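Clovuvholm Makers' Evening, minutes of the general meeting, 8/4/19

Taken down by me, Shaohua Fan, as Petrică did the last lot and says his hand still hurts. Present: Norbert Orbán (chair), Ľudovít Kubíček, Petrică Grecu, Kvido Pešek and me. The minutes of the last meeting were agreed once we'd corrected the price of the kettle.

1. The tape

We took this first as it was always going to be the long one. Kvido wants the coloured tape kept together on the white tray, on the green cloth, where people can get at it.

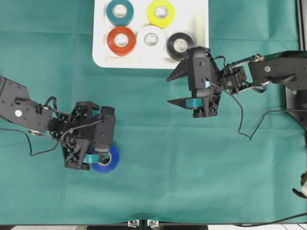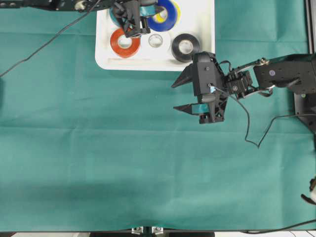
Coloured rolls, the white tray and the green cloth.
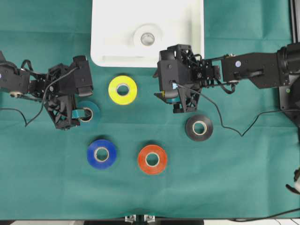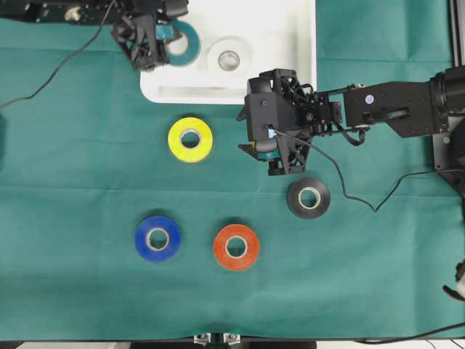 Norbert asked whether we really need to have every colour out at once. Kvido said yes, very firmly, and off we went! His point is that people use whatever is nearest, so if only black is out then everything gets marked in black, and we end up with a drawer of leads that all look the same (I have been in that drawer and he's right). Ľudovít would sooner have the rolls standing on a peg on the wall. Petrică said the peg means taking four off to reach the fifth, and then four rolls get left on the bench, and then we're back where we started. A bit of back and forth on this, during which I ate most of the biscuits.

What we settled on:
The tray stays. Rolls go back flat, side by side, with no stacking.
Blue is for the lighting leads, yellow for anything on loan, red for broken or not yet tested. Black and white are for general use. Teal is unallocated until Norbert has a think.
If you finish a roll, write the colour on the board by the door and put the empty core in the box for Petrică, who uses them for something with seedlings.

Ľudovít asked for it to be noted that he still prefers the peg. Noted.

2. The cloth

Petrică raised the creases. He thinks it should be ironed before the open evening, and I think life is short, but I was outvoted. Kvido will take it home and do it on a low heat, with a tea towel over it. Norbert wondered about buying a second cloth so that one can be in the wash. We all liked that until Ľudovít found out what the Derau shop wants for fabric by the metre, and then we liked it rather less. Left until September.

While we were on the subject, please can people stop wiping their hands on it. I'm not naming anyone, but there's a towel on a hook by the sink and it has been there for two years.

3. Money

Norbert read out the figures. We have 992 in the account, and 495 of that is already spoken for by the rent. Nearly 200 went on the shelving from Kollár, which everyone agrees is good shelving, although one upright came with no feet and Norbert is still writing to them about it. He read us his latest letter. It is extremely polite and gets a bit frosty in the second paragraph. We suggested he take out "bewildered".

Kvido asked if we could have a small amount put by for tape, so he isn't buying it himself and forgetting to claim. Agreed without any argument, which may be a first for item 3. He's to hand receipts to Norbert, and Norbert would like it known that a photo of a receipt under a coffee cup doesn't count.

4. Open evening

We had a decent talk about what to put out for visitors. Last time we had far too much on the tables and people just drifted past with a cup of tea, looking a bit worried. Petrică would like one table where you can sit down and mend something simple, a lamp flex or a plug, with somebody next to you to help. I'm very keen on this and said so at length (sorry, all). Ľudovít will find some old plugs. Norbert will do the safety talk and has promised to keep it short. There was some laughter.

The group from Ukgate have asked if they may come over and bring their button machine. Yes please! They'll need a table near a socket, so we'll have to shift the coat rail, and last time we moved that a wheel came off. Ľudovít to look at the wheel beforehand.

I'm on cake. I asked for a second person on cake and got silence, so I shall be asking again by email.

5. Tidying rota

The rota has slipped. Norbert did it twice running and Petrică did one that was meant to be mine, for which thank you, and I'll do his next. We agreed to put it back on paper on the inside of the cupboard door, as three of us never look at the online one. Whoever is on should put the tools away, check the rolls are back on the tray, shake the cloth out outside (outside, Kvido) and take the bin down.

6. Any other business

Ľudovít has a box of jam jars going spare, with lids, mostly matching. Speak to him.

Kvido asked if the window could be opened at all. Norbert thinks it's painted shut. Petrică will bring a blunt knife and have a go round the edge.

The scissors with the orange handles are missing again. If they're at yours, just bring them back and we'll say no more.

Next meeting in September, Norbert to send the date round. Kvido to bring the milk.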